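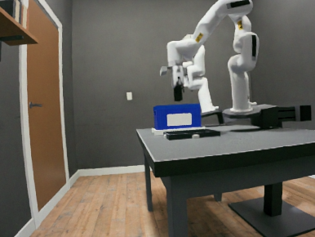 # Counting Demonstrations at Tivdale

The simulated room has a plank floor, a closed wooden door and a shelf of books. None of it matters to the task. The two white arms on the dark table matter, and so does the blue box with its blank label, and the people at Tivdale have spent most of the spring deciding how much of the rest to keep.

Tivdale is a small company that collects demonstrations for robot learning. A demonstration is one complete run of a task, steered by a person and stored as camera views, joint angles and gripper commands. A learning system is then trained to produce similar commands when it sees similar views. The company's current project, Cadomance, is a set of tabletop tasks done entirely in simulation by a pair of arms. The set was frozen in March at 469 accepted runs.

Ehsan Tehrani runs collection. His operators work at desks, each with a pair of handheld controllers, and a session lasts 40 minutes. Longer sessions were tried and dropped. Late in a long session the operators took shorter routes to the object and paused more before closing the gripper, and the model learned both habits.

"The pause is the worse one," Tehrani says. "A person pauses to think. The model pauses because the data says to pause, and then it has no reason to start again."

Pauses are now trimmed by a script, with a limit. Any still period longer than the limit is cut down to it, and the joint angles on both sides are checked to make sure the cut doesn't produce a jump. Runs that fail the check go back to the queue and are recorded again from the same starting layout. The layout is stored as a seed number, so the objects return to exactly the same places.

The starting layouts come from a tool called Cillov. It shifts the objects on the table within set bounds, turns them, and rejects any arrangement in which two of them overlap. The first version drew positions evenly over the whole tabletop. Many of those positions could be reached only with the arm nearly straight, where small errors at the controller become large ones at the gripper. The bounds were pulled in, and the share of discarded runs fell.

Ebuka Usman looks after what happens to a run once it is accepted. His main concern is the camera views. An overall view shows the table, both arms and the room behind them. A close view can be filled by a single object, with very little else to say where that object is.
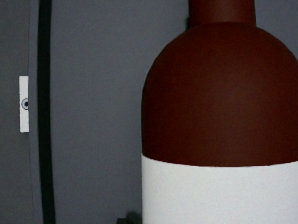

**Why not train on the overall view alone?**

The overall view loses detail at the point of contact. The last few centimeters before a grasp cover only a small number of pixels, and the fingers often hide the object. A close view supplies that detail, so the two are stored together with matching time stamps.

Matching them took longer than expected. The simulator advances in fixed steps, but the first recorder saved each view when its rendering finished, and a complicated view finished later than a plain one. The gap was small enough to miss on playback. It showed up in training as a gripper that closed slightly early. Usman rewrote the recorder to stamp every view with the simulator step, and 220 of the older runs were rendered again from their saved joint angles. The other early runs had no saved angles at full rate and were deleted.

Review is still done by hand. A reviewer watches each run at double speed and marks it accepted, rejected or doubtful. Doubtful runs go to a second reviewer. The written guide, known in the office as the Nwosu sheet, defines failure narrowly: a dropped object, a collision with the table, or an object left outside its target area. An awkward but successful grasp passes. Tehrani wants those kept, as they show the model how to recover from a poor approach. Usman would like them tagged so they can be given less weight in training. For now they are kept and tagged, and weighted the same as everything else.

The next block is planned at 180 runs, with new layouts and the same arms. The books stay on the shelf.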